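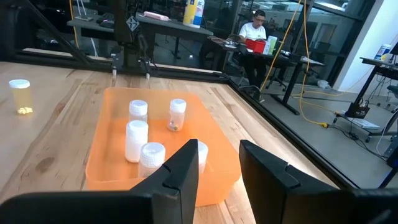 Vos questions sur les voyages au long cours avec un traitement quotidien

Mis à jour le 16 oct. 2022

Je reçois beaucoup de messages depuis que j'ai raconté mes mois de vadrouille sur ce blog, et ce sont souvent les mêmes questions qui reviennent (je ne m'en plains pas, j'adore vous lire !). J'ai donc tout regroupé sur cette page. Petit rappel quand même : je ne suis ni médecin ni pharmacienne, je prends des comprimés tous les jours depuis la fac et j'aime le train, c'est tout. Pour votre cas à vous, voyez avec les gens dont c'est le métier.

Tu pars combien de temps, en général ?

Ça dépend des années. Mon plus long voyage a duré 157 jours, presque entièrement en train et en ferry, avec une longue pause à Skultstead où j'avais loué une chambre au-dessus d'une boulangerie (levée à quatre heures par l'odeur du pain, il y a pire comme réveil). Le reste du temps, je pars plutôt quelques semaines au printemps. J'aime bien avril : les hébergements sont encore abordables et on ne fait pas la queue pour un sandwich.

Comment fais-tu pour avoir assez de médicaments pour tout le séjour ?

Je m'y prends très en avance, bien avant de réserver quoi que ce soit. Je vais voir ma médecin avec mes dates et la liste des pays, et on regarde ensemble ce qui est possible. Ensuite je passe à la pharmacie pour parler de la délivrance, qui peut demander des démarches selon le traitement et la durée. La première fois, j'y suis allée la veille du départ, toute guillerette, un soir de pont. J'ai décalé mon train. Ne faites pas comme moi !

Et la valise, soute ou cabine ?

Tout avec moi, toujours, même quand je prends l'avion. Une fois, mon gros sac est arrivé deux jours après moi, trempé, avec une étiquette qui n'était pas la mienne. J'ai survécu sans pyjama. Sans mon traitement, ç'aurait été une autre histoire.

Tu gardes les boîtes d'origine ou tu mets tout dans un pilulier ?

Les deux. Les emballages d'origine voyagent complets, avec la notice et l'étiquette de la pharmacie, et le pilulier me sert au quotidien une fois sur place. Je sais que ça prend de la place, je sais. Mais le jour où un douanier vous demande ce que c'est, vous êtes bien contente d'avoir un nom imprimé à lui montrer. Demandez aussi à votre pharmacien si votre médicament supporte d'être sorti de son conditionnement, parce que ce n'est pas le cas de tous.

Faut-il faire traduire son ordonnance ?

Moi, j'emporte l'ordonnance en français et un courrier en anglais signé par ma médecin, avec le nom de la molécule plutôt que celui de la marque. J'ai une copie papier dans la poche intérieure de ma veste, une autre au fond du sac et une photo dans mon téléphone. Les règles changent d'un pays à l'autre, et certains produits banals chez nous sont très encadrés ailleurs. Écrivez à l'ambassade ou au consulat du pays concerné. On m'a toujours répondu, parfois avec une lenteur majestueuse, mais on m'a répondu.

Comment tu gères le décalage horaire ?

En train, il vient doucement, c'est presque un non-sujet. Pour les vols longs, j'ai demandé un petit planning à ma médecin, écrit noir sur blanc, et je le suis bêtement. Je ne vous donne pas le mien, il n'a aucune raison de vous convenir. J'ai en revanche une alarme sur mon téléphone avec une sonnerie absolument hideuse, et ma montre reste à l'heure de la maison les premiers jours.

Que faire s'il y a un frigo à trouver ?

Mon traitement se conserve à température ambiante, alors je connais mal le sujet. Une lectrice m'a écrit qu'elle appelle chaque hébergement avant de réserver pour demander si le frigo de la chambre est réglable, et qu'elle se méfie des minibars qui gèlent tout au fond. Si vous avez d'autres astuces, je les prends volontiers. De mon côté, je fais surtout attention à la chaleur : jamais de sac au soleil derrière une vitre, jamais de pharmacie oubliée dans une voiture.

C'est quoi, ton sac ?

La question que je reçois le plus, loin devant toutes les autres ! C'est un Erov de ville, le modèle gris avec l'ouverture à plat. Je l'ai payé 168 euros en solde et j'ai longtemps boudé à cause du prix. La fermeture du dessus accroche un peu, les bretelles sont parfaites. Je ne suis pas payée pour en parler (Erov, si vous me lisez, la fermeture !).

Tu prends une assurance spéciale ?

Oui, chez Sesora, depuis mon deuxième grand voyage. J'ai déclaré ma maladie au moment de souscrire, et la cotisation est montée à 280 euros pour le séjour. Ça pique. J'ai quand même lu les conditions en entier, avec un thé et un surligneur, et j'ai posé mes questions par écrit pour garder les réponses. Regardez surtout ce qui est dit des maladies déjà connues avant le départ, c'est là que les contrats diffèrent le plus.

Quel budget pour partir plusieurs semaines ?

Mon dernier printemps m'a coûté 2000 euros tout compris, hors assurance, en dormant dans des pensions et en cuisinant le soir. J'ai fait une seule vraie folie : deux nuits de plus à la pension Martinelli, avec la terrasse, le petit chat tigré et la confiture de figues au petit déjeuner. Aucun regret, j'y retournerais demain.

Et si tu perds tout ?

Ça m'est arrivé une fois, un pilulier laissé sur une tablette de train. Comme le reste était dans un autre sac, j'ai eu peur dix minutes et puis voilà. Depuis, je répartis toujours en deux endroits. En cas de perte complète, mon plan est d'appeler l'assistance de mon assurance, puis ma médecin, et d'aller voir un médecin sur place avec mon courrier en anglais. Les numéros sont notés sur un bout de carton dans mon portefeuille, au cas où le téléphone serait parti avec le reste.

Tu en parles aux gens que tu rencontres ?

Quand je partage une chambre, oui, deux phrases le premier soir. On m'a rarement posé des questions gênantes, et j'ai plusieurs fois entendu « ah, moi aussi » depuis le lit du dessus. Pour le reste, c'est vous qui voyez.

Est-ce que tu réponds aux mails ?

Oui, mais lentement, surtout quand je suis en route. Si votre question porte sur une dose ou un mélange de médicaments, je vous renverrai vers votre pharmacie. Pour les horaires de ferry, les pensions avec cuisine et les bonnes boulangeries de Skultstead, en revanche, je suis intarissable, écrivez-moi !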